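Paid sessions: show a robot how to do it by hand

Clinon is looking for people to record demonstrations for the Skiner project in October. You hold a gripper, you do a small job with it, you do it again. We pay 151 per session, travel not included.

We have read the adverts that promise you will be "teaching the robots of tomorrow". We doubt it. Our first 400 recordings went in and the arm still dropped things. Leandro Lucero, who runs the training side, wants 1000 before he will say whether the method works at all. Some of us think he will then ask for more.

What you would do

1. Work opposite a partner, each with a hand-held gripper, and agree who moves first. 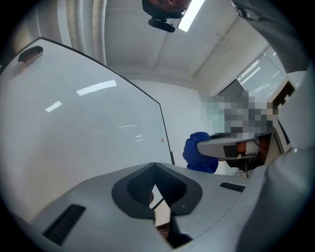
2. Pick up and handle cloth using the finger pads only. Cloth is awkward, and slow, clumsy attempts are fine by us.

3. Repeat until Zulema Iturra calls a break. Your wrists will notice.

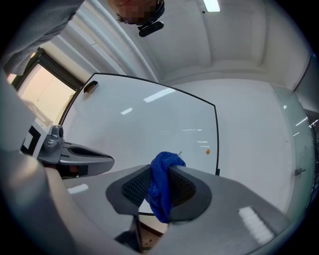 Blue cloth held between the two finger pads, with a second gripper in from the left.

Who can apply

Anyone over 18 with steady hands and some patience. Experience with robots is no advantage, and people who have it tend to argue with the instructions. Please don't apply if you have a wrist or shoulder injury.

Sessions start at 9.30 in room 412, Pacheco building. Write to Alby Merrick at Clinon with your name and the mornings you can manage. Ask to see the consent form first, and read it.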